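Thread on asset registers for office hardware. It is mainly about columns. I keep the one at Livodau and have spent most of this fall reconciling it against what is physically in the building.

Starting position: 2,395 rows, one per asset, going back to before I worked there. It covers computers, monitors, docks, phones, desk scales from the mail room, and a number of rows that just say "misc."

First finding. The register was keyed on hostname. Hostnames get reused. When a machine is replaced, the new one usually takes the old name so that the printer mappings and a few scripts keep working. So one key can point to two or three different boxes over time, and the row only ever shows the latest one.

The history of the earlier boxes was overwritten each time. If you want to know when something left the building, the register can't tell you. It only knows that the name is still in use.

Key on the manufacturer's serial number if you can. It is printed on the case, it is usually readable from firmware, and it doesn't change when someone moves desks. Hostname becomes an ordinary attribute with a start date and an end date.

Caveat on serials. A replacement system board can come back from repair with the serial field blank, or with the number of whatever it was in before. The label on the case and the value in firmware then disagree. Keep both, in separate columns, and flag the mismatch. Don't pick a winner on the day you find it.

Also on serials: set the column to text before you paste anything in. A spreadsheet will happily strip a leading zero, and a serial with an E in the wrong place will be read as scientific notation. We had both. The E problem is not recoverable from the file. You have to go and read the label again.

Our own asset tags are a second identifier and should stay second. Tags fall off. They get stuck on the monitor stand instead of the computer. In one room they had all been moved to the underside of the desks, which I assume was tidier.

Second finding: the status column. It had free text. I found "in use," "In Use," "used," "active," "ok," "deployed," "with user," and "fine." All of those mean the same thing. "Spare" and "stock" probably mean the same thing. "Gone" I can't interpret.

I cut status down to 5 values: ordered, in service, in store, awaiting disposal, disposed. Validation list, no free text. If someone needs to say more there is a notes column, and the notes column is never used in a filter.

People ask for "broken" as a status. I left it out. A broken machine is still somewhere, and status here describes where it is in its life. Condition is a separate column. Mixing the two is how you end up with a broken machine that has been "broken" for years and is on no one's list.

Every status change gets a date and initials. This was resisted. It adds a few seconds per change and is the only part of the register that an auditor has ever looked at.

Location. We had building, floor, room, and desk as one string, with commas, in varying order. Split them. Room is enough for most purposes. Desk level goes stale within a week and I have stopped recording it for anything with wheels or a battery.

If a thing moves every day, assign it to a person. If it stays put, assign it to a room. Assigning it to both produces arguments.

Third finding: leased versus owned. Some of our older desktops came through Breveo on a lease that ended with a purchase option. The option was exercised for part of the batch. The register said "leased" for the whole batch, and accounting said "owned" for the whole batch.

The correct answer was on a signed schedule in a binder. The schedule lists serials. It took an afternoon to match them by hand, and I now have a scan of it linked from every affected row.

So: ownership column, values owned, leased, loaned. Next to it, a reference to the document that proves it. A bare value with no document reference counts as unknown in my reports. There were a lot of unknowns in the first report and my manager didn't enjoy it.

Depreciation is where the register and the ledger part ways, and I think they should. Accounting writes a desktop down to zero on a schedule. The desktop doesn't know. Zero book value means it is off the balance sheet calculation. It says nothing about whether the thing is still on a desk running payroll.

We had 63 machines at zero book value that were still in service. In the old process the zero triggered a row deletion. That is why the physical count came out higher than the register, which I am told is the unusual direction.

Don't delete rows. Disposed is a status. A disposed row with a date, a method, and a certificate number answers a question. A missing row makes you prove a negative.

The physical count itself. Walk the rooms with a barcode scanner and no list. If you bring the list, you find what is on the list. Scan everything, go back to your own desk, then compare. Two piles come out: scanned but not registered, and registered but not scanned.

The first pile is easy, you add rows. The second pile is the actual work. Ours shrank in stages: reused hostnames, duplicates entered once by tag and once by serial, items at people's homes since the move to part-time remote work, and then a residue.

The residue was 29 items. I wrote them off as "not located" with sign-off from finance, dated, and kept the rows. If one is found in a cupboard next July, the row gets a new line of history and goes back to in store.

Software note, as I'll be asked. We were on a spreadsheet and have moved to Esteck. It is adequate. It enforces lists, keeps change history, and exports everything to CSV with one button. I tested the export before I tested anything else, and would suggest the same order to anyone choosing a tool.

What it does badly is components. It wants either one row per computer or a full parts tree. The parts tree is too much for an office. I don't want to record a fan as an asset.

My rule for components: it gets its own row if it stores data or if it can be moved to another machine and someone would care. Drives always. Memory in bulk, as a stock quantity. Graphics cards yes. System boards, coolers, and power supplies are part of the computer and share its row until disposal. 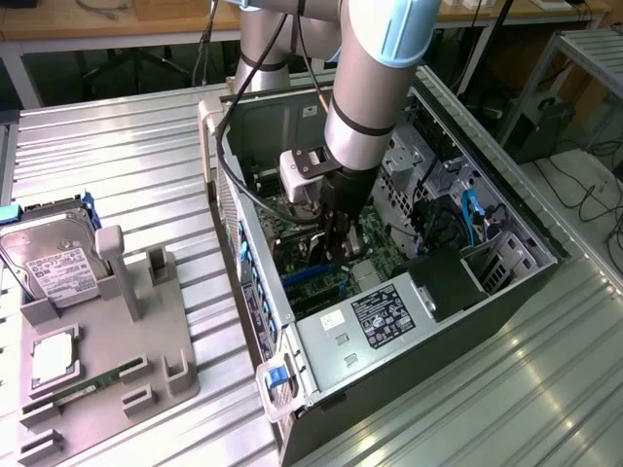
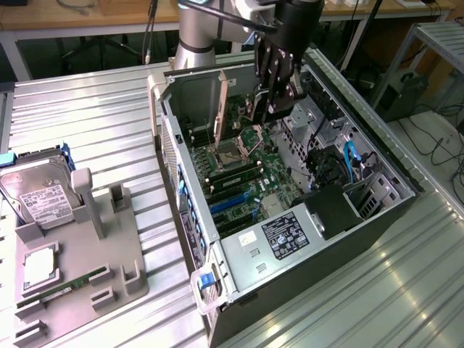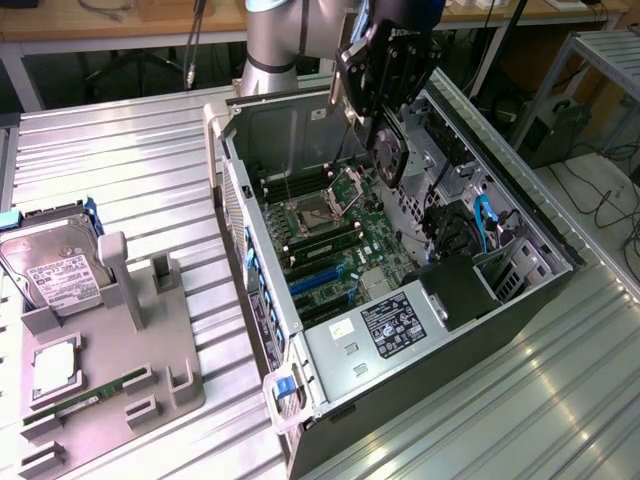
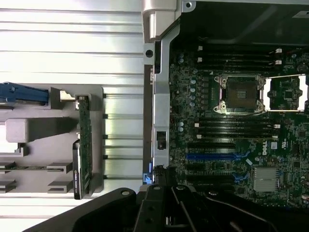 Drives need the strictest handling, for the obvious reason. Drive serial, parent machine serial, date out of the parent, wipe method, result, who did it. If the wipe fails the drive goes into a locked box and its row says so.

The failure I keep seeing in other people's registers is that the drive inherits "disposed" from its parent. The computer goes to the recycler, the row closes, and the drive is in a drawer. Make the parent row impossible to close while a child row is open. Esteck can do this with a rule. In a spreadsheet, use a lookup and conditional formatting, and someone has to look at it.

We send retired equipment to Bech. They return a list of serials received. I compare it with the list of serials sent, both directions, before I file the certificate. A certificate that gives only a total weight is no use to me and I have asked for the itemized one in writing.

Discrepancies so far have been typing errors: 8 for B, 0 for O, 5 for S. I normalize those characters in a helper column for matching purposes and leave the originals alone. Never correct a serial in place on the strength of a guess.

Timing: the pickup date and the disposal date are different dates. Between them the equipment is on someone else's premises and, depending on your contract, may still be yours. I record both. Our insurer's form asks for the first and finance asks for the second.

Question I got by message: how often to recount. I do one room per week on a rotation, and a full comparison once a year. The rotating count finds drift while people still remember who moved what. The annual one is for the auditors.

Another: do I track cables? No. Power adapters for laptops, yes, as stock. Docks, yes, individually, as they cost enough to be missed and they walk.

Another: purchase price, with or without tax? Without, and put that in the column header. Half of ours were entered one way and half the other, and you can't tell from the number alone unless you have the invoice. I am still working through the invoices.

Column list for anyone who wants it, in the order I use: case serial, firmware serial, tag, type, model, status, status date, initials, condition, room or person, ownership, document reference, purchase date, price excluding tax, parent serial, disposal method, pickup date, disposal date, certificate number, notes.

Hostname lives in its own table with serial, name, from, to. Keep the "to" date empty for current names. Don't put a date in the far future as a placeholder, it breaks the sort and someone will eventually ask what happens that day.

Next thing I plan to write up is the naming of models, where the same computer appears under its marketing name, its order code, and "black one." I haven't settled on an approach. If your vendor provides a clean mapping file, I'd like to see what the format looks like.

Contact: Hrefna Ladefoged – © 2022 – Back to top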